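Zundell Planning Toolkit: Frequently Asked Questions

Last revised June 24, 2023

What is the Zundell toolkit?

Zundell is a set of programs for recording, cleaning and replaying two-handed manipulation tasks. It is maintained by the Software Office of the Pleletti Laboratory and is offered to partner groups under a written agreement. The toolkit includes a recorder, a time alignment service, a viewer and a trajectory planner. It does not include hardware drivers for arms, which each site must supply.

Who may request access?

Any group with a current agreement may request access. The request must name one technical contact. Requests are reviewed by Birdie Benavides, Manager of Partner Software, and new accounts are opened in January and at other times as staff allow.

Which operating systems are supported?

The recorder and the planner run on Linux only. The viewer also runs on Windows and macOS, although export is limited on those systems.

How does the recorder treat the two hands?

Each gripper is stored as a separate stream with its own clock. The alignment service brings both streams to a common rate of 100 samples per second before any planning takes place. The original streams are kept unchanged, and users may return to them at any time.

What kinds of tasks does the planner accept?

The planner accepts tabletop tasks that involve one or two grippers and at least one named object. Small office items are suitable for first trials. An object file must be prepared for each item – the stapler file in the starter package may be copied and edited for this purpose.
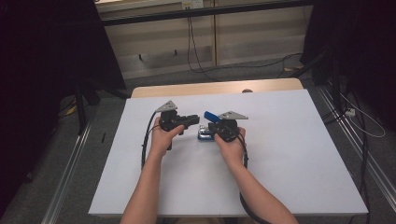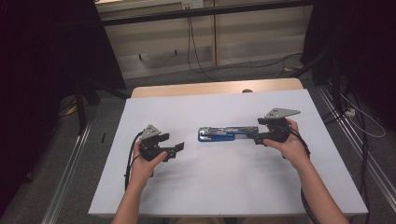 Must the object file be exact?

No. The planner requires the overall length, width and height of the object and a list of permitted grasp regions. Moving parts may be described as a single rigid body in a first version. Users who need hinge motion should request the Honitz extension, which is tested separately and has its own release notes.

What does error 134 mean?

Error 134 is reported when the two streams do not overlap in time. The usual cause is that one stream was started before the clock service was ready. Restart the clock service, confirm that both streams show the status "aligned" and record again. Files that carry this error cannot be repaired by the planner.

Why does the planner reject a path that a person was able to perform?

The planner applies the joint limits of the target arm. A human wrist can reach positions that many arms cannot. The rejection report lists the first sample at which a limit was passed. Users may change the base position of the arm in the settings file and submit the same recording again.

Is there a limit on the size of a project?

A standard project may hold up to 993 recordings. Larger projects should be divided by task or by object.

Where should faults be reported?

Faults should be entered in the Fitzsimmons tracker with the log file and the version number attached. Reports about the alignment service are assigned to Desmond Lyons. Please search for an open report first – ticket 1047, on slow loading in the viewer, already covers most questions on that subject.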